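Nemholm Tramway

The Nemholm Tramway is a light rail line linking Indanmont with the harbour suburb of Brirnham. It has four stops and carries 3000 riders on a busy day — a wonderful result for such a short line!

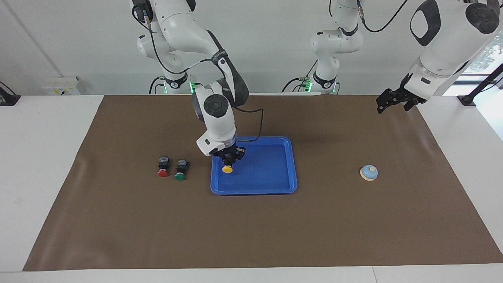

Route

Trams leave Indanmont beside the old market and follow the river to Cieślak, where the track swings inland through a lovely avenue of plane trees. The last stretch to Brirnham has its own right of way, so trams keep good time even at peak hour.

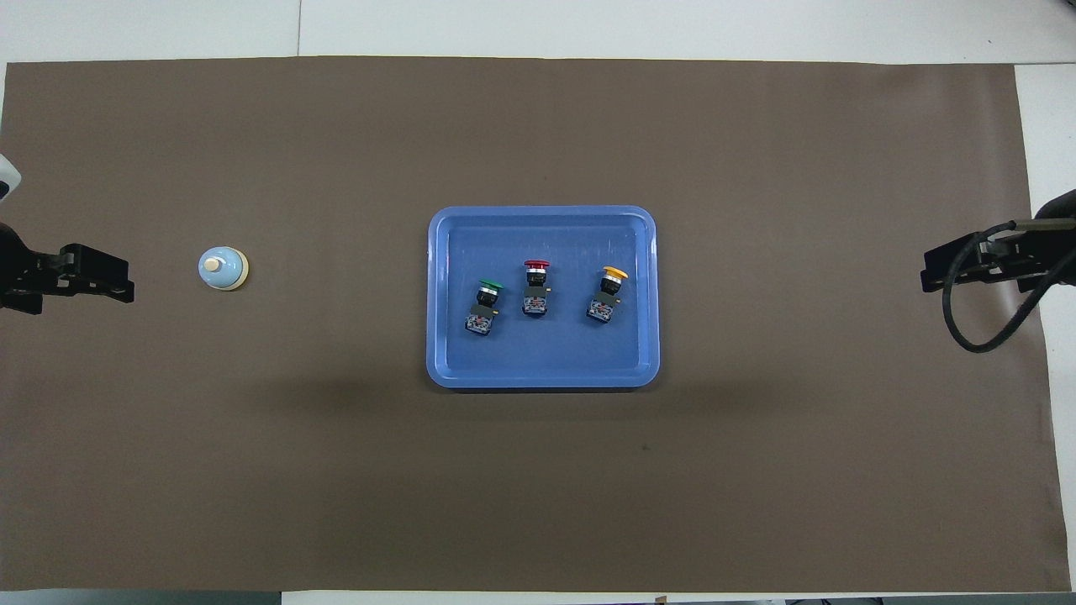

Every platform is level with the tram floor, and bikes are welcome outside peak times. Planner Bronwyn Tamihana fought hard for the shaded shelters, which have become local favourites. An extension of two stops past Brirnham is under study, with route options due in September.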